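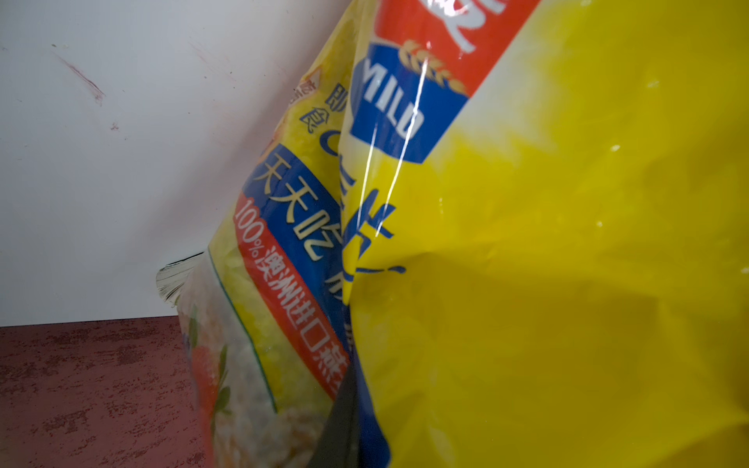

Thread: What did your gripper budget end up being?

beltfed_bob
Trying to put together a number for next year. Job is bagged dry goods, mostly oats, soft plastic. The arm is paid for. I penciled in $300 for fingers and my boss laughed, then asked if I could do it for less.

palletwhisperer
$300 gets you fingers. It doesn't get you the second set after you learn what the first set does to a bag. We run Mitach parallels and I budget $476 a pair, two pairs a year. 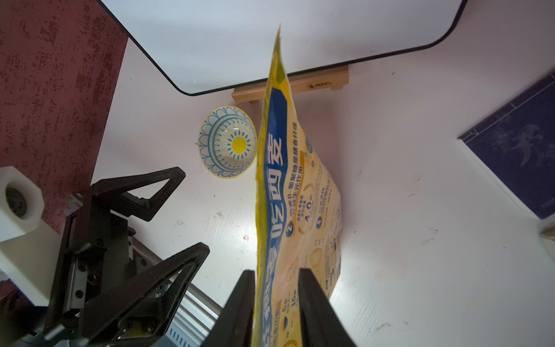
Photo: palletwhisperer, shared November 2021

Plain black fingers, pinching a bag by its lower end. Note how it folds and twists once you have it. A box would never treat you this way.

nkosi_fan_club
Disagree on parallels. For film I'd go suction and be done with it. Nkosi does a starter kit for $2,000 with the pump.

palletwhisperer
Suction on crumpled film. Let me know how the pump enjoys breathing the warehouse.

nkosi_fan_club
It enjoys it fine. Flat bags, though, I'll give you that.

beltfed_bob
Ours are not flat. Ours look like they were slept on.

quietcell
Whatever you buy, put wrist camera mounts and spare cables on the same PO. I left them off in August and had to go back for a second approval over a $60 cable. Four signatures.

beltfed_bob
Does anybody have an opinion on Cora pads? Hosico quoted them as an add-on.

quietcell
Grippy, and they wear out fast. Get the price of replacements in writing before you sign.

palletwhisperer
Seconded, and I hate agreeing with quietcell.

beltfed_bob
OK, going in with two pairs, pads, mounts and cables. Will report back when he stops laughing.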